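Bravden Adult Softball: Your Questions Answered

I've never played. Can I still join?

Yes, please do! Half the fun of our league is watching somebody who hasn't swung a bat since grade school line one up the middle. New players go into the Friday division, where innings are short and the pitching is friendly. Delwyn Hollis runs a fielding clinic before the first game, and you're welcome to come even if you haven't signed up yet.

When does the season start?

Registration opens in February and teams are posted once it closes. The regular season is 8 games plus playoffs, and every team makes the playoffs (yes, every team!).

What does it cost?

$50 per player. That covers your jersey, umpires and field time. Full teams can pay in one go, so ask Radka Vlachou at the league desk for the team form.

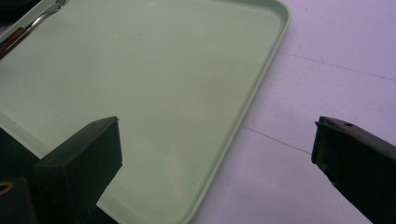
You can also split the fee into two payments, with the second due before your third game.

Do I need my own gear?

Bring a glove if you have one. Bats, balls and helmets are in the dugout. Molded cleats are great, but metal spikes aren't allowed in any division.

How are teams put together?

Sign up with friends, or come on your own and we'll place you. Ankica Delić does the placing, and she loves a note about what position you'd like to try. Last season we had 199 players, and plenty of them came in solo and are back with the same team this year.

Is there food after the games?

There is! Teams take turns hosting the potluck in the clubhouse, and it's a big part of why people stick around. Put your dish on the sign-up sheet and label anything with nuts. 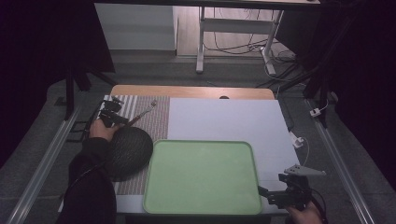

Green tray on the table.

What if it rains?

The field line is updated by 4 p.m. on game days. Rained-out games move to the end of the schedule. If we've played four full innings, the score stands.

Can my kids come and watch?

Absolutely, and bring the grandparents too! The bleachers behind Field 2 get the best shade. Kids need to stay out of the dugouts while a game is on.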